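Robot arms join the morning shift at Dikholm's shared kitchen

Staff at the Dikholm works kitchen have two new colleagues this spring, and neither of them drinks coffee. Since the start of the month a pair of robot arms has been learning its way round a practice counter at the back of the building, opening drawers, handling utensils and sorting out where things live. It's lovely to watch, and plenty of people have been stopping by on their breaks to do just that.
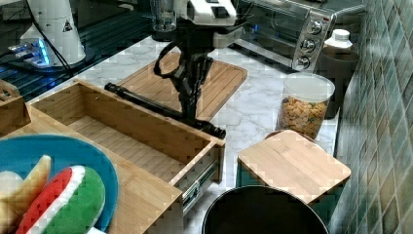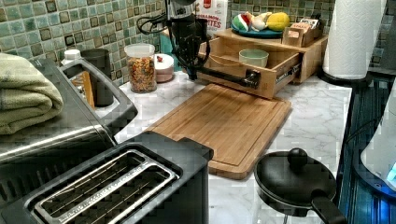 At the practice counter in Dikholm. 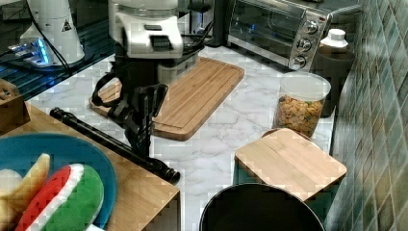
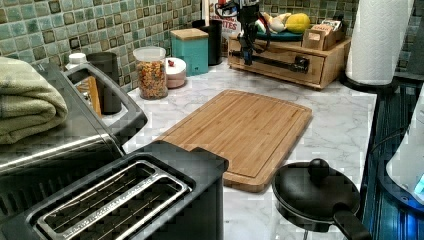 The kitchen serves breakfast and lunch to over 400 people from the offices and workshops on the Dikholm site. Most of what its staff do before the doors open has very little to do with cooking. It is fetching, laying out, putting back, wiping round and fetching again, and the early team has been asking for years whether some of it could be done another way.

Kanix, the firm that runs the kitchen, took the question to Trillia, a small automation company two streets away, and the trial was agreed over the winter. It runs until the end of May.

Ecaterina Furtună has led the early shift for six years and was the first to put her name down for the training. She now spends two mornings a week at the practice counter, guiding the arms through a task again and again until they have enough goes at it to learn from.

"I thought I'd be bored stiff," she said. "But you start to notice how you do things yourself. How do I get hold of a drawer? Which hand? I'd never thought about it in my life, and now I go home and open the cutlery drawer and stand there thinking about my elbow!"

Her group had recorded 196 practice runs by 23rd April, and wants to reach 200 before the weekend so that the next batch of tasks can begin. Drawers came first. Work with dishes and pans is to follow, and after that clearing a worktop that somebody else has left in a muddle, a job Furtună says she will hand over with a song in her heart.

What changes for the people is being worked out as the trial goes along. The kitchen employs 44 staff across its shifts, and Kanix has put in writing that no hours will be cut during the trial or for a year afterwards. Five of the early team have had their duties rewritten so that the training counts as paid work at a higher rate, and the start of their shift on those days has moved from half past five to seven. That last part has gone down very well indeed.

Costel Vasić, who looks after the project for Trillia, is keen that the kitchen staff decide what gets taught. His own first list was full of clever things like stacking and pouring. The staff crossed out nearly all of it and wrote in the dull jobs they wanted rid of, with anything involving low shelves and bending at the top.

"They were right and I was wrong," he said. "They know where the day goes. We come in with the machine and they tell us what it's for."

There are worries too, and they are talked about openly at the Tuesday meeting. Some of the lunch team feel the early shift is getting all the new skills, and would like a turn. Others want to know who will be answerable if an arm is one day working next to people during service and something gets knocked over. For now the arms stay at the practice counter, well away from the serving line, and any move would need the staff's agreement first.

The Tomić bakery, which shares the loading yard and supplies the kitchen's bread, has already asked whether it could send someone along to learn. Two of its bakers are due to join the sessions in May, and Furtună is drawing up a rota so that the lunch team can come in on the same days.

Anyone on the site who would like to see the arms at work can drop in between ten and eleven on a training morning. Ask for Ecaterina at the kitchen door.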